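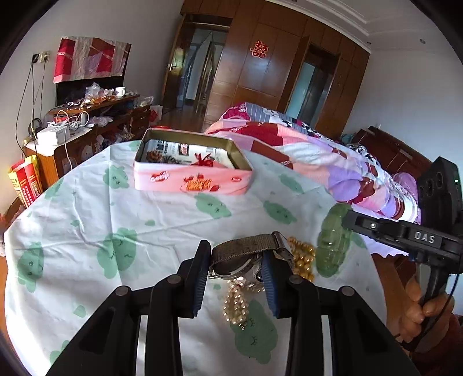

Equipment Plan for Two-Handed Sorting of Small Personal Items

Odair Damasceno
Kistdale, Engineering Projects II
Submitted Tuesday, July 29, 2025

1. Purpose of this report

My project asks what a student would need to buy to record two-handed sorting of small items at home, using hand-held grippers in place of a full robot. The recordings are meant to be used later for training an arm. This report covers the buying side only. The software and the training plan are in a separate report.

The task is putting away jewelry and accessories that have been left on a table. One gripper does most of the picking up. The other steadies things or moves them out of the way. I chose it over kitchen tasks for cost. Most homes already have a watch, a string of beads, hair accessories and a cookie tin or box to put them in, so the objects take almost nothing from the budget.

2. Budget

The department allows $518 per project. Anything left over goes back. Money can't be moved from one student's project to another, and shipping has to be paid out of the same amount.

I split the list into things that must be bought and things that can be borrowed or found.

Must be bought:
Two hand-held grippers
Spare finger pads
Data cable for each gripper
Storage card

Can be borrowed or found:
Laptop
Table and tablecloth
All of the objects
Containers

3. Comparing grippers

Two suppliers sell what I need as a pair. Kekard charges $271 for two. Gultov charges $350 for two. Both prices are from the suppliers' written quotes and include shipping.

The Gultov pair comes assembled and has a longer warranty. The Kekard pair comes as parts, and the finger linkage has to be put together by the buyer. I have done this once in the lab on a demonstration unit. It took most of an afternoon, and the slow part was getting both fingers of one gripper to close evenly. If one pivot is tighter than its partner, the object slides toward the loose side.

I also looked at buying one gripper and borrowing a second of a different make. I don't recommend it. The two hands would open by different amounts, and every recording would need its own correction.

My choice is the Kekard pair. It leaves $247. The Gultov pair would leave $168, and I was not sure that would cover pads, cables and a card with anything held back for repairs.

4. What the objects require

The objects decide which finger pads to order, so I went through them before filling in the rest of the list.

Watch. A metal watch on a woven mesh strap can be held by the strap between two ribbed pads, but then the case hangs down and tilts. The pads need enough grip on smooth metal to hold it without squeezing hard. This is the main reason ribbed pads are on the list. Flat pads are cheaper, and I have left them off.

Pearl strand. It lies in a bunched loop on the cloth, and a gripper can pick it up at more than one place. The plan should allow for the strand dropping, so the table needs a cloth that keeps beads from rolling.

Gold beads. These sit in overlapping rows. They are close to the watch on the table, and a wide finger can touch both. Narrow fingertips are worth paying for here.

Accessories in the tin. The tin is open and lined with newspaper, and a red bow and other accessories are resting in it. Its sides are rigid, so the gripper has to come in from over the top. I had planned to buy a plastic tray and took it off the list.

5. Room and table

No room rental is needed. A round table in a bedroom is enough, as long as a person can hold both grippers and still reach the far side of it. A few points affected the plan:

A printed cloth makes the objects harder to separate from the background than a plain one. I think this is useful for training, so I did not budget for a plain mat.

Cables need slack. A cable that curves down past the hand can catch on the edge of the cloth, so the longer size is worth the extra money.

Ceiling lights are already there. A lamp was on my first list and I removed it. Falcão sells a clip-on one that would suit if evening sessions look too dark.

6. Schedule

The plan runs for 7 weeks. The grippers are ordered in the first week, together with the cables. Pads are ordered only after the grippers arrive, when I can measure the fingers. Assembly and checking follow, and the remaining weeks are for recording.

The main risk is late delivery. If the Kekard order has not shipped by the end of the second week, I will cancel it and order from Gultov at the higher price. The spare pads would then be cut to one set.

7. Open items

The supplier has not said whether the pads are sold singly or only in sets.

I need a signature before the order can go in, and the form asks for a second quote on the cables. I have requested one.

The repair reserve still has to be set. It depends on the price of the pads.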